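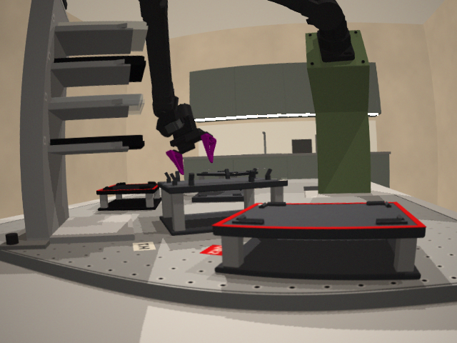

The Skollel cell as modeled: storage rack at left, work tables in the middle, green pedestal behind.

BEDPORT, December – We've finally put our setup and care guide for the Skollel cell out in the open, and I'm so pleased! I look after the cell at Ulholm, and I wrote most of the guide between shifts (so blame me for the typos). It runs to 116 pages, it's free, and it covers the two-arm layout from bare breadboard to first run.

Most of the calls I get are about things that have crept out of place, so that's where we start. Set the rack foot first, then the pedestal, then the tables. Check the four bolts on the pedestal top before you power up an arm, and again after 90 hours of running. I like to do mine at 5 in the morning when the place is quiet – you can hear a bad joint a lot better with the compressors off.

The guide comes with a rendered model of the cell from our friends at Aidoo, who let me pester them over every last bracket. Turn it any way you like and compare it with your own floor.

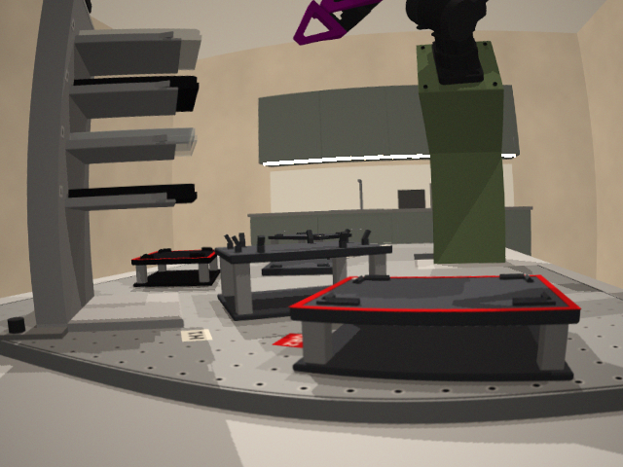
Fingers, pegs and brackets

Chapter 2 is my favorite. It goes through swapping gripper fingers, checking the corner brackets on the red-edged tables and straightening pegs that lean. Please don't skip the finger check, even if you did it last week!

The guide and model are on the Ulholm support page now. Printed copies can be picked up at our Bedport front desk.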